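The Watts Won't Save You

2019-10-06

Every March the emails start. A company has found the missing 5 percent, and it would like to sell it to you before the season opens. This year the loudest was Datora, whose training app promises to turn any amateur cyclist into a better climber in 10 weeks. I paid for it, followed it and finished the Pestthorpe hill race in 108th place.
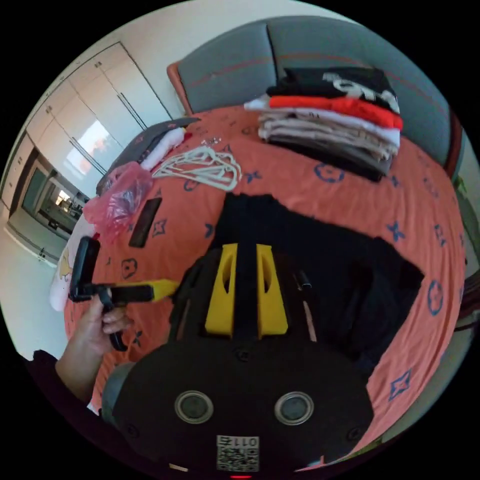
I had been a few places higher the year before, on a diet of commuting and one long weekend ride. A single result proves very little, of course. Riders get sick, the wind changes, stronger people move to town. But the app's own case rests on testimonials, and those are single results too, picked by the people selling the plan.

What bothers me more is the daily "readiness" score. Mine dropped to 7 on a morning when I felt terrific, and the app told me to stay home. I went out anyway and had my best ride of the spring.

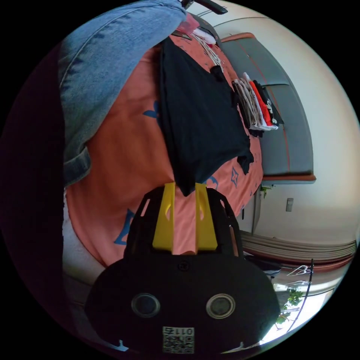
When I wrote to ask how the score was worked out, I got a polite reply saying the method was proprietary. So was the method behind the Mekotmont power meter I tried last year, which disagreed with my old one on every climb and was sold as the more accurate of the two.
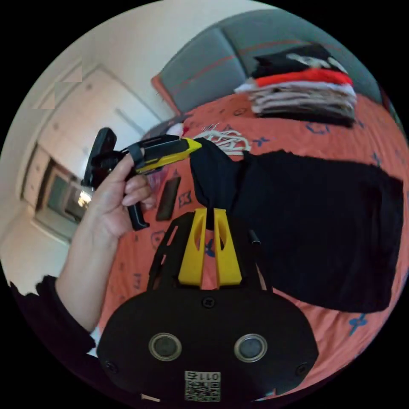
Maybe it was. I had no way to check, and neither did the shop.

The club riders I train with have mostly gone the same way. Half of them now stare at a screen on the descent into Pestthorpe, a road with two blind bends and a cattle grid. The Ichikawa team, which won the club relay this year, trains from a sheet of paper taped to a garage door.

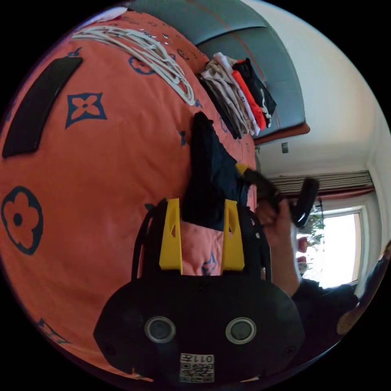

I asked for a copy. It says to ride hard twice a week and sleep. My Datora subscription renews next month, and I still haven't found the button to cancel it.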